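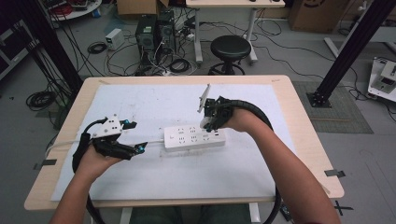
Power strip on a work table keeps sliding when I plug things in – how to fix it down without drilling?

Asked Jul 11, 2018 in Workshop and Home Office

I have a light wood table with a sheet of white board laid over the top as a work surface. A white multi-outlet strip sits on the board near the middle, with its cord going off to the left. I plug and unplug small adapters all day and the strip moves every time. Pushing a plug in shoves it back, pulling one out lifts the whole thing, so each change takes two hands. It also leaves gray smudges on the board.

What I have tried so far:
Double-sided foam tape. Held for a few days, then peeled off the board on the cord side.
Rubber feet. Fine for sideways movement, no help at all when pulling a plug out.
A heavier strip from Flasport. Same problem, slower.

There are keyhole slots on the underside of the strip but I do not want screws through the board or the table. The board gets replaced now and then and the table is not mine. Two computers on the floor behind the table run from a separate outlet, so the load on this strip is low, chargers mostly.

Is there a mount that resists an upward pull and still comes off clean? Also, does the orientation of the strip matter?

Viewed 2297 times

Answer 1 (accepted)

You have two separate forces and your fixes each deal with one of them. Feet add friction against sliding. They do nothing against lift. Foam tape resists lift reasonably well over a large area, but it fails by peeling from one end, and your cord is doing the peeling. Every time the cord gets nudged it works as a lever on that end of the strip.

Secure the cord first. Put an adhesive cable clip on the table border, on the wood and off the board, where the cord leaves the table. Leave a little slack between the clip and the strip. A tug on the cord now stops at the clip.

Then mount the strip on a carrier. Cut a piece of thin plywood longer than the strip by a few inches at each end. Drive two short pan-head screws into it to match the keyhole slots, with the heads standing just proud enough for the strip to slide on snugly. Measure the slot spacing with a paper rubbing: lay paper over the back, rub with a pencil, use the rubbing as the drilling template. Check that the screw points do not come through the bottom of the plywood. Unplug the strip before you do any of this.

Glue a sheet of thin non-slip mat under the carrier and clamp the carrier to the table edge with a small bar clamp at one end. This means moving the strip from the middle to near an edge. If it has to stay in the middle, make the carrier long enough to reach the border and clamp it there. Pad the clamp jaw and the wood will not mark.

On orientation: the slots only lock in one direction. Mount the strip so that the cord's pull seats it on the screws. If it is the other way around, a pull on the cord will slide it off the heads.

The smudges may be from the rubber feet, which transfer on some coated boards. Try a damp cloth with dish soap on a corner first. Melamine foam will take more off but it dulls a gloss surface.

Comment: Did this with scrap wood and one clamp. Holds for one-handed unplugging. I ran the carrier to the left border. Marking as accepted.

Comment: Would hook-and-loop work between strip and carrier? I swap strips a lot.

Comment: The industrial kind, yes. The household kind will let go on a tight plug.

Answer 2

Azimi makes a clamp-on strip with a bracket that grips the edge of a desk. I have had one since last August on an 11-outlet bench setup and it has not moved. Check the thickness of your tabletop plus the board before ordering – mine was a tight fit. Costs more than plywood.

Comment: Clamp range on the older bracket is smaller than on the newer one. Measure first.

Answer 3

just hold it down with your other hand? or use more tape

Comment: The question says tape was tried and two hands is the complaint.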